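Partilhar 42 | 2 comentários | Imprimir | Enviar por e-mail
Pesquisar no site... OK

Mochilas usadas voltam à escola depois de limpas e remendadas

A oficina Pamari, que desde agosto recolhe mochilas escolares usadas, entregou ontem o primeiro lote a famílias do concelho. Saíram 94 mochilas, todas escovadas, lavadas e, quando foi preciso, cosidas de novo. A recolha juntou até agora 300 peças, deixadas em caixas à porta das escolas e na loja Kulitz, no centro.

2024-12-10

O trabalho é feito numa sala do rés-do-chão do antigo mercado, cedida pela junta de freguesia. Liesl Aigner, costureira e responsável pela oficina, explica que a maior parte das mochilas chega em condições de servir mais uns anos. O que costuma faltar é limpeza. Os fechos e as alças aguentam melhor do que se pensa, e o tecido exterior quase sempre recupera com água morna e sabão.

O interior dá mais que fazer. Restos de lápis, migalhas e pó acumulam-se junto às costuras, e os forros claros ficam marcados com facilidade. As mochilas cor-de-rosa são das que mais aparecem nas caixas e também das que mais tempo passam na bancada. Numa delas, o painel liso de dentro tem manchas cinzento-escuras, sobretudo em cima e ao longo do fecho, enquanto o forro texturado do outro lado mostra apenas uns pontinhos de sujidade. A orla do fecho está gasta e um pouco desfiada.

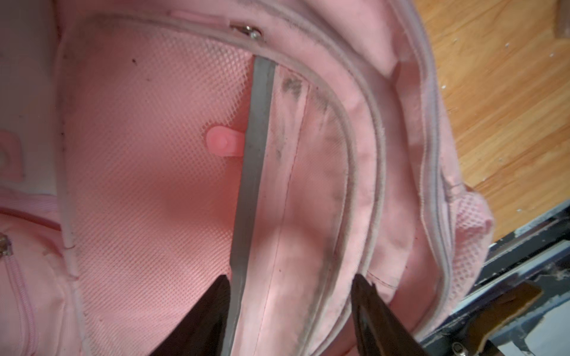
Como se limpa uma mochila por dentro

A oficina distribui com cada mochila uma folha com indicações, escrita por Li-hua Wu, que trabalhou muitos anos numa lavandaria. O primeiro passo é esvaziar todos os bolsos e virar a mochila ao contrário, com o fecho totalmente aberto. Segue-se a escova seca, de cerdas macias, passada de cima para baixo e com mais cuidado nas costuras e debaixo das fitas.

Nas zonas manchadas aplica-se sabão azul com um pano húmido, em movimentos curtos, e deixa-se atuar durante um quarto de hora. Se a mancha resistir, repete-se a operação. A folha desaconselha a lixívia, que amarelece os tecidos claros e enfraquece as linhas de costura. A máquina de lavar só é usada em modelos sem placas rígidas nas costas, em programa frio e dentro de uma fronha fechada.

A secagem faz-se à sombra, com a mochila pendurada de boca para baixo. No inverno pode levar dois dias. Jornal amarrotado no interior ajuda a manter a forma, mas deve ser trocado quando estiver húmido e nunca encostado a forros brancos, por causa da tinta.

Fechos e fitas

Os fechos emperrados levam um pouco de cera de vela nos dentes. Quando o cursor já não prende, a oficina substitui-o e guarda o velho para peças. As orlas desfiadas são aparadas com tesoura pequena e, nos casos piores, cobertas com fita de viés. Segundo Liesl Aigner, uma orla gasta não impede que a mochila seja entregue, desde que o fecho corra até ao fim.

As mochilas que não têm arranjo são desmontadas. Aproveitam-se fivelas, cursores e pedaços de tecido, usados depois em estojos e sacos para o lanche.

Próximas entregas

O segundo lote deverá ficar pronto antes do regresso às aulas, em janeiro. Os pedidos são feitos na secretaria de cada escola e não é necessário apresentar qualquer comprovativo. Rigoberto Barrera, professor do primeiro ciclo e um dos impulsionadores da recolha, diz que a procura é maior nos tamanhos pequenos e pede a quem tenha mochilas de pré-escolar guardadas em casa que as entregue ainda este mês.

As caixas de recolha mantêm-se na loja Kulitz e à entrada das escolas. São aceites mochilas sujas ou com o fecho avariado. A oficina só recusa peças com bolor e modelos com rodas, para os quais não tem material de reparação. Quem quiser aprender a fazer os arranjos pode aparecer na sala do antigo mercado ao fim da tarde, levando a própria mochila.

Imprimir | Enviar por e-mail | Partilhar
2 comentários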